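Search this site Search Go

About the Mudbridge Demonstration Center

The Mudbridge Demonstration Center teaches robots to do manual work by having people perform that work through them. An operator guides a pair of robot arms, either by hand or by remote control, while the arms, the grippers and the cameras record what takes place. The recordings are then used to train control software for our partners in packing, sorting and light assembly.

The Center was founded by Cyrill Prantl, who serves as Director, and is based in Closville. It operates from a single open hall in which every workstation can be moved, rebuilt or taken down between projects. The Center has a permanent staff of 24, most of whom are trained operators. Engineering, data review and safety are handled on the same site.

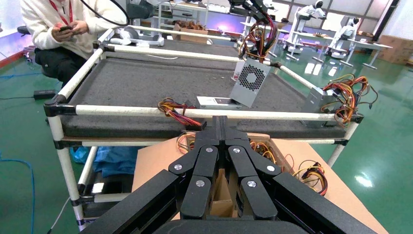
Page last changed: 4 September 2024

Our Approach

A demonstration is one complete performance of a task from start to finish. For the current handling project, known internally as Penel, the task concerns computer power supply units and the bundles of colored wires attached to them. The units are set out on a foam mat beside the robot, with a cardboard box within reach of the grippers. Cables of this kind bend, tangle and catch on one another, and their behavior is difficult to describe in a written program. A skilled person handles them with little thought. The purpose of a demonstration is to record that skill in a form a machine can use.

Operators work from a short task sheet agreed with the partner before recording begins. The sheet states where the objects start, where they are to finish and what counts as a completed attempt. It does not prescribe each movement. Operators are encouraged to work at a steady pace and to correct a poor grasp in the normal way, as corrections are among the most useful material we collect. An attempt that fails is marked as such by the operator and kept in a separate set.

Two methods of demonstration are in use at the Center. In hand guiding, the operator holds the arm and moves it directly through the task. In remote control, the operator works from a station and the arms follow. Hand guiding is generally chosen for short tasks with firm objects, and remote control for longer tasks that need both arms at once. New operators learn both methods and complete 232 supervised demonstrations before recording on a partner project.

Review and Records

Each recording is reviewed by a second member of staff before it is released. Reviewers check that the camera views agree with one another in time, that the task sheet was followed and that the outcome has been marked correctly. The Pagano archive, our internal library of released work, held 1748 hours of demonstrations when it was last audited in July. Partners retain full rights to material recorded on their behalf — this is set out in every agreement — and nothing is shared between projects without written consent.

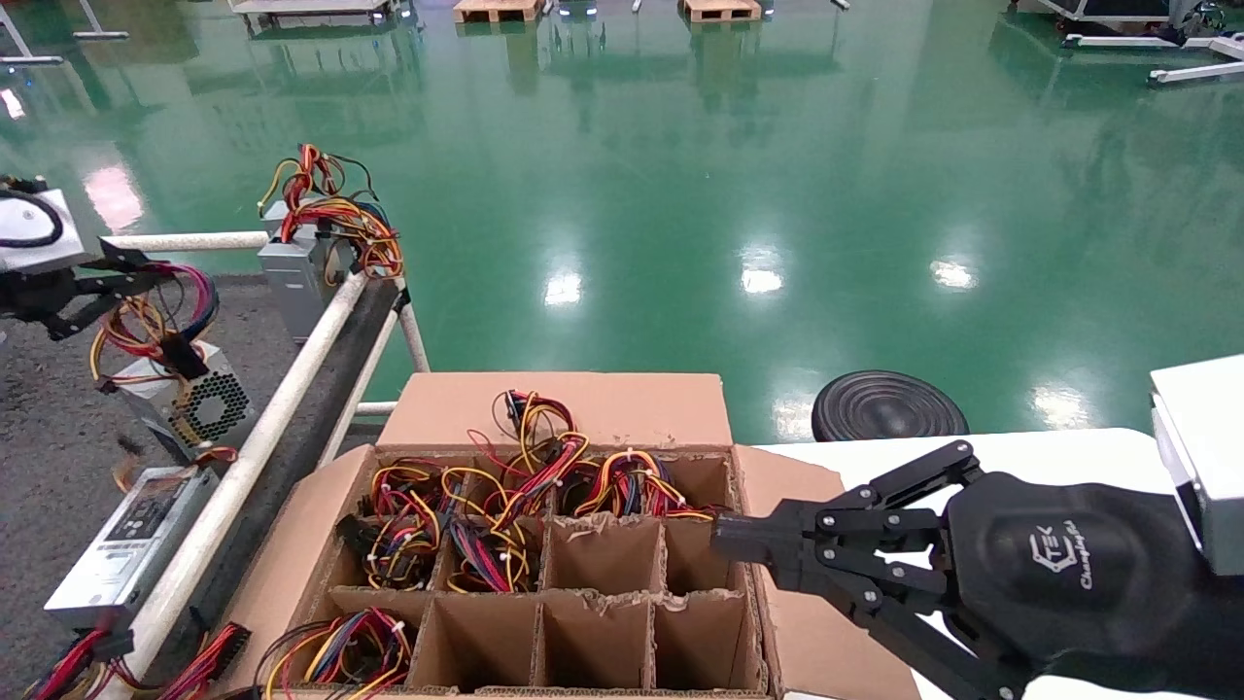
Material for handling projects is supplied by the partner wherever possible, so that the robot meets the same parts and packaging that it will meet in service. Divided cartons are of particular interest at present. Placing a loose bundle of wires into a narrow compartment requires the gripper to lower the bundle, release it and withdraw without pulling it out again. Operators vary the order in which compartments are filled, and the starting position of the box is changed between sessions.

Working With Us

The Center accepts new projects in 4 intake periods each year. Companies and university departments may apply. Applicants are asked to provide a plain account of the task, samples of the objects involved and the name of one person able to answer technical questions. A first meeting is held at Closville, and visitors are asked to report to the front desk on arrival.

Applications for operator positions are open throughout the year. No background in robotics is required; previous work in assembly, packing or repair is an advantage, and full training is given on site.

This site uses cookies to remember your settings and to measure visits. By continuing to use the site, you agree to our cookie policy. Accept Decline Settings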